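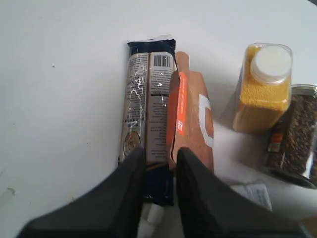
Wrist view, gripper open, in front of a packet and a brown paper bag.

Ploko Grocery Packing: Data Card and House Rules

Ploko is a set of 2,034 recorded episodes of a two-fingered gripper packing groceries into a paper shopping bag. The target was 2,000. The other 34 are Ismail Naciri's, who does not like to stop in the middle of a crate.

Maintainer: Dalia Abdel Rahman
Rules and review: Ernő Orbán
Collection: Ismail Naciri, Mounir Alaoui
Format: Galturik episode folders, one per attempt

What is in an episode

Two video streams (wrist and table), joint positions, gripper opening, and a text file with the instruction as the operator read it. Spelling mistakes in instructions are kept. We fixed them once, in December, and spent longer arguing over "spagetti" than it took to record it.

Groceries are ordinary ones: dry pasta, grains in clear plastic containers, paper pouches, small cartons. Items get creased and scuffed as the set goes on. Episode 100 and episode 2,000 may show the same packet looking like two different people.

House rules for collection

1. One operator per episode. Advice from across the room counts as a second operator.

2. Start with the gripper open and the fingers clear of every item. If a finger is already touching something, back off and start again.

3. Leave clutter as clutter. Packages may lean on each other. Do not straighten the table between the reset and the first motion, however much it bothers you (Mounir).

4. Grip paper packaging by the folded top where there is one. Close slowly. Paper forgives a slow grip and remembers a fast one.

5. Once an item is up, keep it clear of whatever is standing below it, and watch the cables as well as the fingers. A cable over the rim of the shopping bag is allowed. A cable pulling on the rim ends the episode.

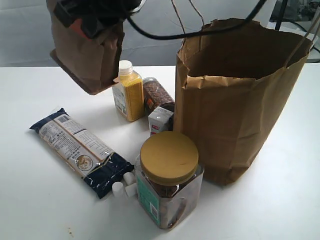 6. Drops stay in. Mark the episode "drop" and save it. Do not mark it "success, mostly". We have deleted that label twice and it keeps growing back.

7. Hands stay out of the work area while the arm is powered. Press stop, wait for the light, then reach. This rule has no funny part.

8. If an item splits, stop, clean up, and retire it. Loose grain in a gripper joint is a whole afternoon.

Labels

Each episode gets one outcome: success, drop, wrong item, or stopped. "Success" means the named item ended up inside the bag and the bag ended up standing. Ernő reviews every "stopped" episode himself and writes a reason in the notes field. Some of the reasons are long.

Known problems

- Glossy wrappers throw glare in both streams.
- The wrist camera loses small items once the fingers get close.
- Early episodes use "jar", "bottle" and "tub" as if they were the same word. Abdelkrim Nasr's script, soliman, maps them to "container". It also maps "tube", so check your results.
- All lighting is from one room. Do not claim your model works in kitchens.

Using it

Research use is fine. Keep the drops in your training split or say plainly that you took them out. If you mix Ploko with our older Dretora set, note that Dretora has no rule 3, and it shows: every table in it looks ready for guests.

Corrections go to Dalia, with the episode number. Without the episode number they go to Dalia too, but slower.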